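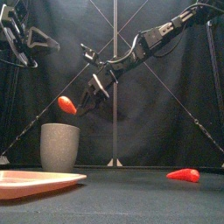 Page last changed: January 2019

Ticket 3071: Transport buttons on the Movitano go dead after a few minutes of tracking
Status: Solved, left open for comments
Filed under: Control surfaces, Renavmont recording software

Opened by Phong Lý

Hello, and thanks in advance to whoever picks this one up. I've read through the older tickets as well as I could, and a couple came close, but neither one matched what I'm seeing.

I record mostly acoustic guitar and voice in a spare bedroom, and I bought the Movitano so I could sit on the far side of the room from the computer and still start and stop takes. For the first few minutes it's a joy. Record arms the track, Stop stops it, the faders glide along with the mix just the way they should. Then, somewhere in the second or third take, the transport buttons quit. The faders still work! I can ride a vocal level all day long, but Play, Stop and Record do nothing at all, and I have to put the guitar down and walk over to the mouse.

What I've tried so far:
A different USB cable, and then a third one from my printer.
Plugging straight into the computer, skipping the hub.
Deleting the surface in Renavmont and adding it again. This brings the buttons back, but only for another take or two.
Turning off the Wi-Fi, on the advice of a friend who says that about everything.

I also have a Bokent two-octave keyboard hooked up, if that matters. I use it for the odd organ pad and not much else.

Reply from Ngọc Trình, support

Hi Phong, thank you for such a thorough write-up, it saves us a lot of back and forth. The part that catches my eye is that the faders carry on while the buttons don't. If the connection were dropping you'd lose the lot, so I'd put the cables back where you found them (your printer will be glad of it).

The Movitano sends its transport buttons as plain MIDI notes, and its faders as pitch bend messages on separate channels. Something may be getting hold of those notes before the surface driver does. Could you open Preferences, then MIDI Devices, and tell me which inputs are checked, and what the record track you're using has for its input? Please look after the buttons have quit, and before you restart anything.

Phong Lý

Okay, I did a long take last night and waited for it to happen. Under MIDI Devices I have the Movitano port 1, Movitano port 2 and the Bokent all checked. The guitar track is plain audio, input 6 on my interface. But there's also the organ track, and its input says All Inputs. I had armed it right before things went quiet, which I do pretty much every session without thinking about it. Could it be that?

Ngọc Trình, support

I believe it could, yes. With All Inputs selected, an armed instrument track listens to the Movitano along with the keyboard, so pressing Play would be sending the organ a very low note. Some patches have no sound down there, and you wouldn't hear a thing.

Please try this, in this order:
Close the project and leave Renavmont running.
In MIDI Devices, uncheck "Use for tracks" next to both Movitano ports. Leave "Use for control" checked on port 1.
Open the project again and set the organ track's input to the Bokent only.
Save, quit, and start up fresh.

After that, give it a good long run with the organ track armed, 20 minutes if you have the patience, and press Stop and Play now and then along the way.

Phong Lý

I gave it the 20 minutes and then kept going, because I was having a nice time. Buttons worked right through, organ armed and all. I even turned the organ volume up to 100 in the old setup afterward, just to hear it, and sure enough there was a low grumble every time I hit Play. I'd been blaming the refrigerator for that.

One small leftover: the Record light on the surface stays lit after I close a project. It goes out when I open the next one, so I can live with it.

Ngọc Trình, support

So glad to hear it! The Record light is a known one, tracked separately, and it doesn't affect what gets recorded. I've saved your settings as a note on the Movitano setup page and marked this solved. If the buttons quit again, reply on this ticket and it will come back to me.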